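Notebook, August, open day prep and the day itself

Up at Sosura by 7:30 with Ketill to get the snack counter ready before the doors opened. We'd been promised two hours of quiet and got maybe half that, as the Prunen people came early and wanted coffee (fair enough, they'd driven all night). So this is typed up from scraps, sorry for the order.

The plan, for anyone who missed the meeting: visitors pick something off a list at the front desk, and the arms fetch it and put it in a basket or on the tray. We run 18 slots through the day, short ones, with a break to restock after lunch. Brynhildur M. did the talking. I sat on the stop button and tried to look relaxed.

First job was going round the table with the wrist camera and checking what it could make out from up close. I was worried about the clear acrylic stand, because anything see-through with shiny edges has given us grief since spring. The depth numbers go to mush along the steps! We ended up trusting the labels on the goods and ignoring the shelf, and I'd like to keep it that way until somebody has a week free for a proper fix.

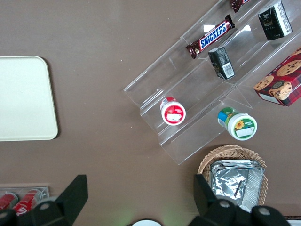

Wrist view over the acrylic stand, Snickers on the upper tier, foil tray in the basket at lower right.

Things I wrote on my hand and am now copying down:

White containers lying on their side want to roll. Come in slower than you think, and close the fingers halfway before the last bit of travel. Ketill wants wedges under them. I want them stood up. We left it there.

Wrappers are fine if the grip lands in the middle of the bar. Near the end they fold and you carry off a corner of plastic with a bar swinging under it.

The old Zorholm fingertips squeak on foil. Really loud, a kid in the first group covered her ears and then asked us to do it again, so we did it again.

Doors at ten. Around 500 people came through the building, so the front desk says, though plenty of those only came for the lathe next door. We lost 3 runs all day, two of them to the network and one to me (leaned on the button, no excuse). I'd have taken that result happily if you'd offered it to me in the morning.

The sandwich was the big hit, which I did not see coming. It's soft, it's an awkward shape, and people know exactly what happens when you squeeze one too hard, so the whole room goes quiet. Brynhildur started asking them to guess the grip setting beforehand, and that filled the gaps between slots beautifully. For the afternoon I turned the force down another notch and slowed the lift, and I've saved both settings under "lunch" in the shared folder. 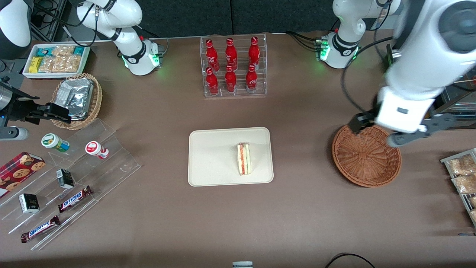
Natália Sokol wanted to know why both arms need to be awake for an order that only one of them can reach, and said she'd park the idle one well back so people get a better look at the food. I'm all for it, but the parking pose has to clear the cable first, and last time I tried that I spent an evening re-routing it. On the list.

Still to do: send the Ingvarsson folks their copy of the logs, order new fingertips, ask Ketill where he put the spare baskets.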